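August 29, 2019
Notebook, bench 2, Festby shop

Read the Kravchuk draft rules again over coffee. There are 13 of them now. In April there were fewer and they were shorter, and I can't say the work got any safer or tidier in between. Going through the ones that touch sorting small parts by gripper.

Rule 1, clear the bench before every run. Fine. We did that already.

Rule 4, every run gets a written start state. I like the idea and don't trust the form. It wants "container ready" ticked yes or no. Ready how? A lid that is open can be folded flat or standing half up, and those are two different jobs for the gripper. If the form doesn't ask, whoever fills it in will tick yes both times and we'll compare runs that shouldn't be compared. Proposed wording: lid open and flat, latches free, compartments empty, loose parts listed by type.

Rule 5, hands out of the work area before the fingers close. Agreed, but "work area" is not defined anywhere in the draft. Is it the paper, the table, or as far as an arm can swing? Pledero's sheet says 15 inches from the fingertips. Where they got 15 I don't know, and the sheet doesn't say.

Set up for wire nuts into the divided box, lid back, two yellow ones out on the white. 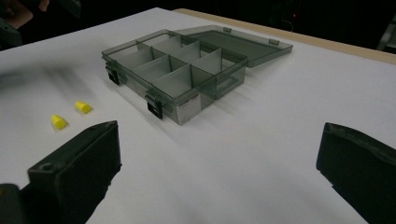
Kademville wrote back about rule 5 and said a distance is useless unless somebody marks it on the table, and that they would sooner have a taped line and no number at all. Their other point was that people follow a line they can see and forget a number by lunch.

Maybe. Tape also wanders, and it gets patched with more tape until there are two lines and an argument. I'd accept a line if the rule says who lays it and when it gets checked. Without that it's decoration.

Rule 9, log every failed grasp. The log template has 439 rows. Why that many, no idea, I suspect someone dragged the corner of a spreadsheet. Bigger problem is that "failed" covers a drop, a miss and a part that lands in the wrong compartment. Those need separate codes or the total means nothing.

Rule 11, wipe finger pads between sessions. No objection. Nothing in the draft says with what – ask Kravchuk before anyone reaches for solvent.

To do:
Send the rule 4 wording to Kravchuk.
Ask Pledero for the source of the 15 inches.
Draft three codes for rule 9.
Leave rule 5 open until Kademville sends their tape layout.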